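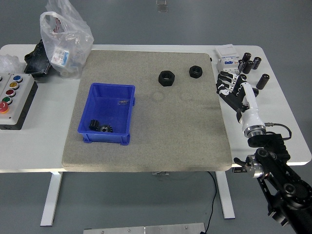 Blue bin with the two gears, nuts on the board

Can I mix metric and inch nuts in one drawer?

Jonalyn Soriano
I'm sorting my late uncle's garage and I've got metric and inch hardware all jumbled together. I bought a pack of 500 little zip bags but I'm already sick of labeling. Does it really matter if they share a drawer?

petadance20
Yes!! Keep them apart. Some sizes are close enough to start threading and then jam, and there goes your bolt (ask me about my mower). Get a thread checker, the kind on a cable, and hang it by the bench.

Carrillo166
I just dump it all in coffee cans. Works fine for me.

dakesau
What petadance20 said, but don't bag every size. Two drawers, metric and inch, and only split out the ones you grab a lot. Anything rusty I'd toss.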